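Nerurano Community Garden — progress report, October

Hi all, and thanks again for the funding. I know these reports are meant to be short and I've never once managed it, so grab a cuppa.

The big news is that the water tank is in! It sat in the Latuheru yard for most of the winter while we sorted out the slab, and I was starting to think we'd be watering by bucket for another summer. The slab finally got poured in August, the tank went on top two weeks later, and it holds 2000 litres. We had one decent downpour after that and I stood out there in my raincoat listening to it fill like a total goose. The downpipe from the shed roof still needs a leaf guard. I've got one in the boot of the car.

Beds next. We now have 29 plots, up from where we were at the last report, and every one of them has a name against it. There's a waiting list too, which I keep on the clipboard in the shed and also on my phone after the clipboard got rained on. The new plots are along the back fence where the blackberry used to be. I say used to be — it's still popping up between the pavers and I reckon we'll be pulling it out for years. If anyone in your office knows a way of getting rid of it that doesn't involve spraying near people's lettuces, please ring me.

Soil was the headache this time. The first load from Randeo was full of clay lumps and bits of old brick, and I rang them the same afternoon. To be fair to them they came back and swapped it, but that put us behind on the tomatoes and a few people had already planted into the bad stuff. We've dug compost through those beds and will see how they go. The silverbeet doesn't seem to mind, but then silverbeet never does.

Money. We've spent $2110 of the grant so far. Most of that was the slab and the tank fittings, then the soil, then the timber for the two raised beds near the gate. Those are the taller ones for gardeners who can't get down on their knees, and they've been the most popular thing we've done. I'd love to build more of them if there's anything left at the end. Receipts are in the envelope I dropped at your front desk, except for the hinges, which I paid for myself and can't find the docket for. Don't worry about the hinges.

We also ran the seed-saving morning at the Vuven hall, and it was packed. Kids everywhere, beans everywhere, and I was still finding beans in my handbag a fortnight later. We ran out of paper envelopes and had to fold our own from newspaper, so next time I'll buy double.

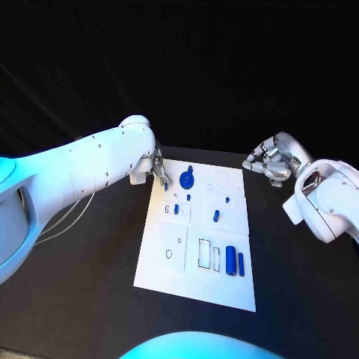
White arms at work over the board, with a small blue peg under the left gripper.

Still to do before Christmas: the leaf guard, a proper latch on the gate, mulch on the new beds, and a sign for the front fence. The sign has been on my list since the first report, I know. I've got the board for it and I've got the paint, and what I need now is someone with nicer handwriting than mine.

One question for you as well. Can we move the leftover path money over to mulch? The path is holding up fine and the mulch is dearer than I budgeted for. If that needs a form, send me the form and I'll fill it in.

Come and visit if you're out our way. Mornings are best, before it gets hot, and there's usually someone at the shed with the kettle on from 9 am.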